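Hilo sobre ruido y temperatura en equipos de sobremesa viejos, que en la oficina de Nerkbridge llevamos desde noviembre con el tema y prefiero dejarlo por escrito.

1/ Punto de partida: varias torres de oficina, mismas cajas, misma placa, años de servicio bajo la mesa. Queja recurrente: el ventilador sube a tope al abrir una hoja de cálculo grande y no baja.

2/ Lo primero es medir. Temperatura de CPU en reposo, temperatura a los 11 minutos de carga sostenida y rpm en ambos casos. Sin esos datos no se puede comparar nada después. Apuntad también la temperatura de la sala.

3/ Causa más frecuente en nuestro caso: polvo compactado entre el ventilador y las aletas del disipador. Desde fuera no se ve. Hay que desmontar el ventilador, soplar el polvo en sentido contrario al flujo normal y sujetar las aspas para que no giren.

4/ Segunda causa: pasta térmica seca. Se retira con alcohol isopropílico y un paño sin pelusa. Cantidad nueva: un punto pequeño en el centro. La presión del disipador hace el resto. Tornillos en cruz, media vuelta cada vez.

5/ Harish Mudaliar me pregunta por la curva del ventilador. En la BIOS de estas placas viene muy agresiva de fábrica. Subimos el umbral de arranque y añadimos 5 segundos de retardo. Desaparecen los acelerones cortos, que son lo que molesta de verdad al que trabaja al lado.

6/ Ojo con el retardo si el disipador está sucio. Primero limpieza, luego curva. En Tresmont lo hicieron al revés y dos máquinas se apagaban por temperatura a media mañana.

7/ Cableado interior. Importa menos de lo que se lee por ahí, salvo que un cable plano tape la entrada frontal. Bridas de velcro, mejor que de plástico: habrá que volver a abrir.

8/ Para trabajar, caja tumbada y lateral fuera. Con la torre de pie, el peso del disipador tira de los anclajes justo cuando los estás soltando.
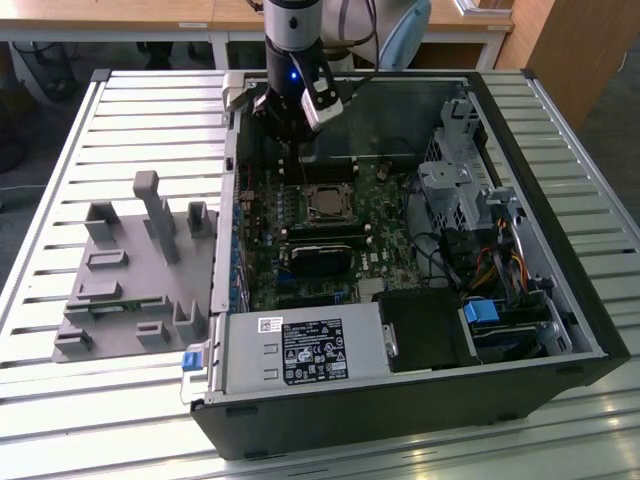
9/ Ventilador trasero: comprobad el sentido del flujo. La flecha va grabada en el canto del marco. Encontramos 2 montados al revés, supongo que desde alguna reparación anterior, metiendo aire donde debía salir.

10/ Sobre rodamientos: si tras la limpieza queda un zumbido grave que cambia al inclinar la caja, el ventilador está para sustituir. Engrasarlo aguanta unas semanas. Ilango Mathew defiende el aceite de máquina de coser; yo no lo repetiría.

11/ Periodicidad: revisión cada 6 meses en los equipos que están a ras de suelo con moqueta y una vez al año en los que van sobre la mesa. La hoja de registro que usamos tiene fecha, rpm, temperaturas y quién lo abrió. Si alguien la quiere, la paso por privado.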